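Gripper comparison cell (Stendale)

The Stendale gripper comparison cell is a simulated robot workcell used to try out and compare end effectors, camera positions and arm controllers before any of them is tested on hardware. It is maintained by the automation group at Stendale and is known in older documents as "the Enley table", after the first program that used it. The cell models a single arm placed in front of a table, a clamping fixture, a tray and a small number of machined parts.

Background

Before the cell was made, each new gripper was bolted to the arm in the workshop and judged by the opinion of the person who happened to operate it. The results were difficult to repeat. A gripper tested in the morning could be given a different part, or a different starting height, from the one tested after lunch. In June the group decided that the first comparison of every candidate would be made in simulation, with the same parts, and that only the better candidates would go forward to the workshop.

The first stable version of the cell was released on 5 April 2018. The physics settings were taken from the Orakzai motion package, which was already in use at Stendale for planning. The Pallon controller model was added later, and it is now the default.

Layout and equipment

The arm stands on an olive-green pedestal behind the table and reaches down over it. The gripper hangs below the wrist and can be exchanged in the configuration file without changing anything else. The fixture lies on the table, with an open tray and a blue plate with a few small blocks near it. The room around the table has a tiled floor, plain walls and a door. These are kept in the model so that camera comparisons have a realistic background, and they have no part in the contact calculations.

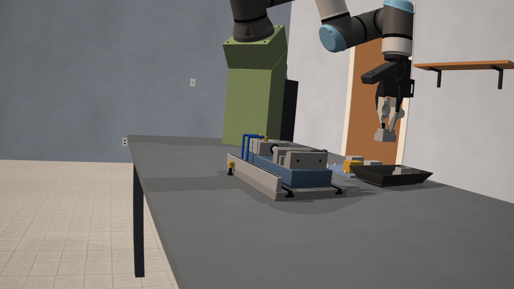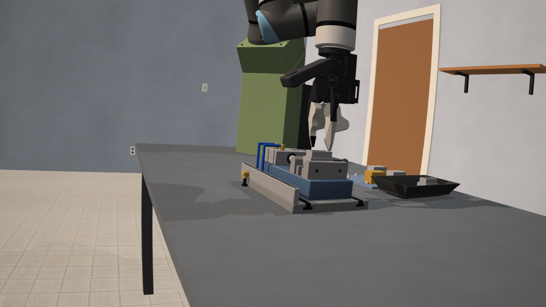
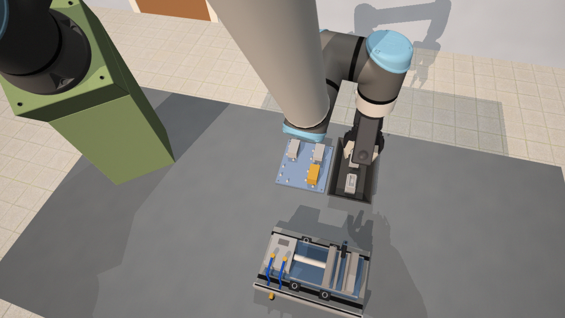

The arm, gripper and fixture in the Stendale cell.

Why is the gripper compared in simulation first, and not on the real arm?
Simulation lets the group give every gripper exactly the same start position and the same part, and a bad grasp does not damage anything. The real arm is still used afterwards for the candidates that did well.

Test procedure

A comparison is made of separate trials. In each trial the gripper must take a small part, lift it clear of its surroundings and carry it to a position above the fixture. The trial is counted as a success if the part is still held at the end and its angle has changed by less than the permitted value. Placing the part is scored separately, as it depends on the controller as much as on the gripper.

The standard set contains 993 trials. It was planned as a larger number, but the trials which started with the fingers already touching the part were removed, and the number was then kept so that old and new results can be compared. The part is moved and turned a little between trials, following a list that is the same for all candidates. There are nine permitted finger openings, and the operator must write in the record which one was used.

Camera comparisons use the same trials. A camera can be fixed to the gripper or placed in the room, and the group records how often the part is hidden by the fingers during the approach. A camera on the gripper gives a close view of the part but loses it more easily in the last moments. A camera in the room sees the whole movement, but the wrist can come between it and the fixture.

Controllers

Two controllers are supported. The Pallon controller follows a position path and stops when the force at the wrist becomes too high. The Orakzai controller is softer and allows the arm to give way slightly when a part touches the side of the fixture. In the group's own records the softer controller is preferred for narrow fits, while the position controller is quicker for simple moves to the tray. A gripper should be compared under both, because long fingers may behave well with one and shake with the other.

Known limits

The friction between fingertip and part is a fixed value in each run. Oil, dust and worn pads are not modelled, and for this reason a rubber fingertip usually looks better in the cell than in the workshop. Tubes and cables are rigid, so the cell cannot be used to study a hose that catches on a finger. Shadows are drawn for the cameras, but the colour of the light does not change during a run.

Files from versions before the Pallon model cannot be opened directly. They have to be converted, and the finger opening must be entered again by hand.

See also

End effector
Force control
Hand-eye calibration
Workholding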